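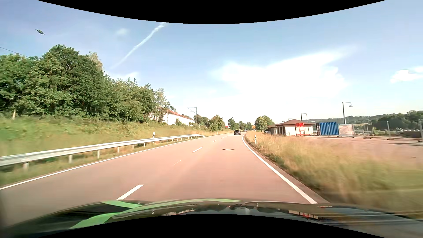

How to judge a following gap

Plenty of guides tell you to guess the distance to the car in front. I don't trust anyone's guess, mine included. Pick a fixed mark, such as a delineator post. When the vehicle ahead passes it, start counting seconds. Reach the post before 2 and you're too close.
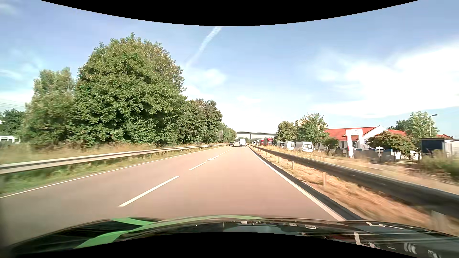 Grotow writes that two seconds is useless on wet pavement and he leaves 5. Fair enough. I'd do the same in rain.

Tree shadows make poor marks. Use a post.

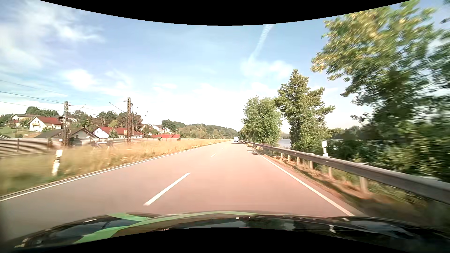
Guardrail and post on the right, van far ahead.

Before a bend, ease off early, even with no one in front. 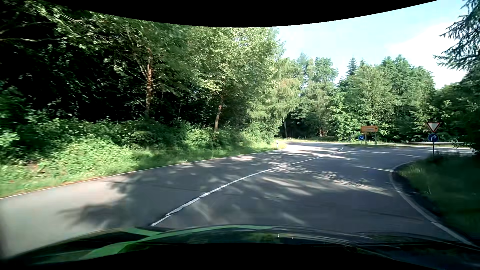
Patchy shade before a bend.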